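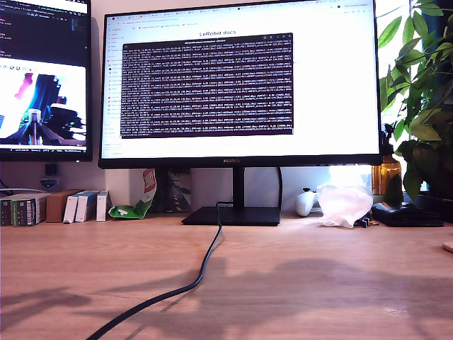

May 2024

Open day at Tekin, and I was signed up for it by Recep Toprak, who thinks I don't get out enough. The 9 bus was late so I missed the welcome talk and, I gather, the pastries.

I had pictured sparks. What you mostly get when you visit people who work with robots is people looking at monitors. The LeRobot docs were up in a browser with a terminal slapped over the top of them, solid with numbers in print so small I nodded at it purely out of manners. The arm was on the other screen, black, against a lot of white and pink. I spent longer looking at the game controller on the desk and wondering whether it would be rude to ask for a go. I didn't ask.

Their plant is doing far better than mine. Big broad show-off leaves. Must move ours nearer the window.

The demonstration proper was down the corridor at 11, an arm called Dimo putting wooden blocks in a tray. It managed the first few nicely and then held one in mid-air for a good while, like my uncle with a chess piece. A small boy at the front shouted "drop it" and it did, on the floor. Biggest cheer of the morning. The young woman running it said they had trained it on 1,130 goes at the same job, and I thought of my driving lessons and kept quiet.

Paid 15 pounds for a mug and a tea towel with Altell on them, whoever they are. Recep bought nothing and ate half my sandwich on the way home. He wants to do the Pelow one in November. Said yes before I'd asked how far it is.

Rang Mum. Bins out. Still haven't found the other glove.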